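Come teach robots to zip jackets with us (paid study, starts in April)

Hi! I'm Bhavana Alva, and I run the clothing side of the Onik project at Fakley. We're looking for people who can spare a few afternoons to drive a pair of robot arms by hand while we record what they do. You don't need any background in robotics. If you can dress a squirming toddler, you're probably overqualified.

A bit about the research. Last year we trained a policy on 466 demonstrations of folding and fastening, all of them done by me and my colleague Vignesh Unnithan. It got pretty good at copying the two of us, bad habits included! When we mixed in sessions from new people, it coped much better with jackets it had never met, and we'd like to find out how far that goes. So the goal this time is 3000 demonstrations from as many different hands as we can get. 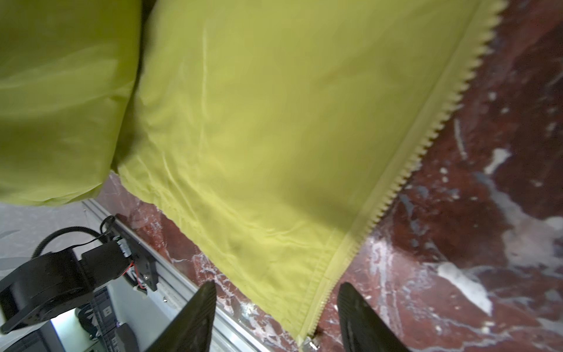 Zippers are the hard part, and my favorite. Shiny, slippery nylon slides off wherever it likes, and the slider is tiny next to a gripper finger. You'll get a feel for it — most people are swearing at it cheerfully by the second hour.

Sessions run from 1 p.m. to 4 p.m. with a long break in the middle (there's decent coffee). We pay $95 a session, plus your bus fare. The first one is all practice and you still get paid for it.

You should be 18 or over, fine with sitting at a table for a while, and okay with us keeping the arm and wrist camera recordings. Left-handed folks, please write in, we have hardly any of you. People who sew, too!

To sign up, send a couple of lines to Vignesh at the Fakley front desk, Grusholm building, and tell him which afternoons are good. Put "Onik zippers" in the subject so it doesn't get lost in his inbox. He'll write back with a short form and directions to the side entrance.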